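Skiltham Laundry: Frequently Asked Questions

Wash and fold, dry cleaning and alterations. If your question isn't answered on this page, ask at the counter or reply to any order message and it will reach us.

Ordering and drop-off

Do I need an account?
No. You can walk in with a bag and we will write up a ticket under your name and phone number. An account is only needed for pickup and delivery.

What kind of bag should I use?
Any bag that closes. Drawstring bags work best. Trash bags are accepted, but they split, and we can't be responsible for items that fall out before we receive them. Cloth bags are washed with your order and come back to you.

Is there a minimum?
Wash and fold has a minimum charge of 4 pounds. Smaller loads are welcome and are billed at the minimum. There is no minimum for dry cleaning or alterations.

When do you weigh my order?
At the counter, before washing. For pickup orders the weight is taken when the bag reaches the shop and sent to you by text. If the weight looks wrong to you, tell us before 6 p.m. the same evening and we will put the bag back on the scale.

Can I drop off after hours?
Yes, through the hatch to the left of the front door. Put a note with your name and phone number inside the bag. Hatch orders are written up the next time we open, and turnaround is counted from then.

Washing

Do you mix my clothes with other people's?
No. Every order has its own washer and its own dryer.

What detergent do you use?
Our standard detergent is unscented. You may supply your own in its original container with your name on it. Fabric softener is left out unless you ask for it.

Do you separate lights and darks?
Orders over the minimum are split into lights and darks at no extra charge. If you want a third load, such as towels on their own, ask when you drop off.

What temperature do you wash at?
Cold for darks, warm for lights. Hot washing is available for sheets and towels. Please don't ask us to wash wool hot. We will say no.

Do you check pockets?
We do a quick check, but please empty them yourself. Coins and keys are returned in an envelope. Pens and lip balm that get past both of us are not covered by our damage policy.

Can I have some items hung to dry?
Yes, up to four items per order. Put them in a separate bag marked "hang." Hang-dry orders take one extra day.

Folding and packing

How are T-shirts folded?
The standard fold is lengthwise first, with the sleeves turned in, then up from the hem. If you prefer your shirts rolled or placed on hangers, we can save that to your account. Hangers are extra unless you bring your own.

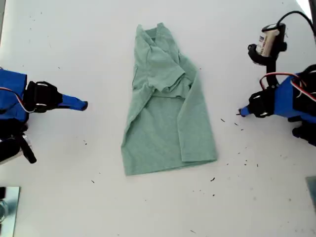
A T-shirt folded lengthwise.

Do you match socks?
Yes. Singles go in a small mesh bag at the top of the order. If the partner turns up, we will text you and hold it for 3 weeks.

Do you iron?
Wash and fold does not include ironing. Dress shirts can be pressed by the piece. Ye-ji Wi runs the press, and same-day pressing depends on how much is already waiting, so call first.

Can you fold fitted sheets?
Yes. They are put inside the matching pillowcase with the flat sheet unless you ask us to keep them apart.

Payment and problems

When do I pay?
At pickup for counter orders. Delivery orders are charged to the card on file once the bag has been weighed.

Something is missing. What should I do?
Check inside sleeves, pant legs and the corners of fitted sheets, then contact us with your ticket number. Tell us the color, size and brand of the item. We search the machines and shelves the same day.

Something was damaged. What should I do?
Bring it in, unworn and unwashed, with the ticket. Gil-soo Do handles all claims and will give you an answer in writing. We repair first where a repair is possible. Shrinkage is not covered for items whose care label says not to machine wash or tumble dry, unless they were handed in as dry cleaning.

How long do you keep orders that aren't picked up?
We send reminders by text. After 4 weeks the order moves to storage and a small fee applies. Please tell us if you will be away and we will note it on the ticket.

Are you open in July?
Yes, but we close at 3 p.m. that month and there is no evening delivery. The hatch stays open as usual.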